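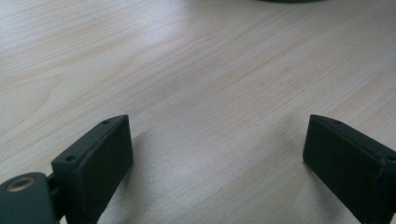 Pak-hei Chiang told us to stop blaming the software and go look at the screws, and I wish we'd listened on Monday instead of Friday.

So, our fault. We were building a hand-held gripper for the Lasen project, and the two fingers are supposed to close flat against each other. Ours started closing crooked! One tip got there early, the other dragged behind, and anything smooth just squirted out of the grip. I spent two whole evenings digging through the tracking log (2,054 lines, and I read 2,000 of them before giving up -- my eyes hurt) and found nothing wrong in there.

The real problem was a finger screw that had backed out over 144 open-and-close cycles. We'd skipped the thread locker because we were in a hurry. Pretty embarrassing, but also a safety thing, as a loose finger can pinch you when it slips. I have the sore thumb to prove it.

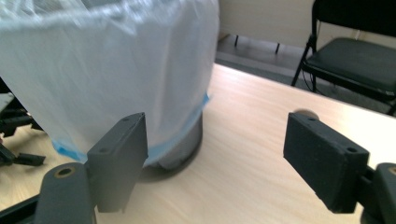 Fig. 2. Gripper fingers at the lined wastebasket on the table.

Next time we check every screw before a session and write it down in the log.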